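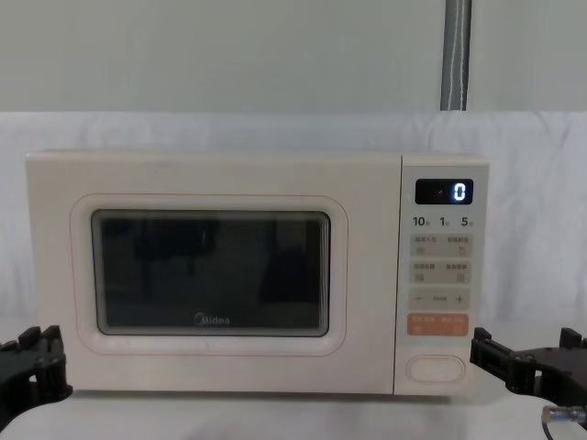 Microwave labels all in Chinese: overlay stickers, worth it or not?

Larnovlow Household Boards > Kitchen > Small appliances

pomfret_lane
Cream Midea, came with the flat. Everything on the panel that isn't a number or a plus or minus sign is in Chinese, and mine is a phone-camera translation away from being usable. My sister wants to buy me a set of Pomano overlay stickers, the see-through ones with English printed on. They're £11 with postage. I'm suspicious of anything that costs £11 and is basically sellotape. Has anyone used them on a flat panel like this one and did they stay on?

Graziella Rizzi
Don't. I had a set on a different microwave and the corners lifted within a month. You wipe the front down, the cloth catches the edge, and then you've got a grey furry border round every button. I scraped them off with a bank card and wrote the functions on a bit of paper stuck inside the cupboard door.

hob_and_nob
How many functions do you use, though? On mine (not a Midea) I use start, and I use the door. There's a quick-time row under your display, 10, 1 and 5, so if those do what they look as if they do you can heat soup for the rest of your life without reading a word.

pomfret_lane
10, 1 and 5 of what? That's half my problem. There's a tiny character after each one and I was guessing ten minutes, one minute, five minutes, but then why put them in that order? Who puts ten first?

hob_and_nob
Ten seconds, one minute, five minutes. Goes up in order then.

pomfret_lane
Oh. Right. I hadn't thought of seconds. I'd still want to see it before I put my dinner in on the strength of it.

Dlamini_K
Then test it. Mug of water, press the 10, look at the display. I don't see why this needs a thread. And don't run it empty while you're working things out.

tinned_peaches
I'll speak up for the stickers, seeing as everyone is so down on them. My dad is 82 and can't see small print in any language. We put big raised dots on his, one on start and one on the minute button, and he's managed fine since September. They weren't Pomano, they were off a market stall. Wiped over every night and still there.

Graziella Rizzi
Dots are a different thing. A dot is small and thick and you stick it on hard. The overlays are a thin sheet the size of the button, and it's the size that does for them. I'd buy dots. I wouldn't buy the sheet.

tinned_peaches
Fair enough, though you only had the one set. Could have been a bad batch. Did you clean the panel with anything first?

Graziella Rizzi
I cleaned it with what the leaflet said to clean it with. I'm not daft.

kettle_descaler
Can I ask the awkward one. The peach button across the lower part, white writing, split left and right. I'd put money on that being start on one side and stop on the other, but which is which? If you get it wrong, all that happens is nothing, so it hardly matters, but the sticker people must be guessing as well if they sell one sheet for every model.

pomfret_lane
They say it fits "most panels". There's a drop-down list and mine isn't on it. The nearest is one with a dial, and mine hasn't got a dial, it's got a strip with a minus at one end and a plus at the other.

kettle_descaler
Well, there's your answer. A sheet made for a dial is no good to you.

Dlamini_K
My money stays in my pocket at "fits most panels". I bought a "fits most" oven shelf from Hevis and it fitted nothing in this house, including the box it was meant to go back in.

spoons_please
Different view. I'd learn the characters. There are four buttons in the two grey panels and two halves on the peach one. It's not a language course. I have a rice cooker that's all in Chinese and I knew what I was pressing after a week. The little pictures on the buttons help as well.

pomfret_lane
The pictures don't help. They're little squares. I've stared at them. I could be told they meant defrost or popcorn or fish and I'd believe all three.

spoons_please
I did say "after a week".

hob_and_nob
Has anyone tried a label maker? Black on clear tape, stick it next to the button and leave the button itself alone. Your finger never touches it, so it shouldn't lift.

Graziella Rizzi
Next to it where? Have a look at how much room there is on that panel. You'd be printing in ant writing.

hob_and_nob
Down the side of it, on the cream part, or on top of the casing if you have to. I said try, I didn't say frame it.

tinned_peaches
Keep it off the top, it'll be over a vent if you're unlucky. Check where yours are before you stick anything anywhere.

kettle_descaler
Can we at least agree about the door? Big rounded button at the bottom, same colour as the rest, no words needed. I prefer that to the handles. I've had two handles come off in my hand.

Dlamini_K
I prefer a handle. You have to shove a button, and on a light microwave the whole thing goes backwards across the worktop. Mine did 51 miles a year, or it felt like it, till I put a rubber mat under it.

pomfret_lane
Mug of water done, since I was told to. Pressed the 10 and got ten seconds, so hob_and_nob was right and I'd have waited a long time for my ten-minute potato. The left half of the peach button stops it. I'm going to get dots. My sister has already ordered the Pomano sheet, I've just found out, so I'll be able to tell you all about the corners.

Graziella Rizzi
Keep the receipt.

spoons_please
Or stick them on her microwave.

tinned_peaches
Do report back, please. If they're still flat by the time you've wiped it down a few times I want Graziella to say so on here.

Graziella Rizzi
I'll say so if they are. They won't be.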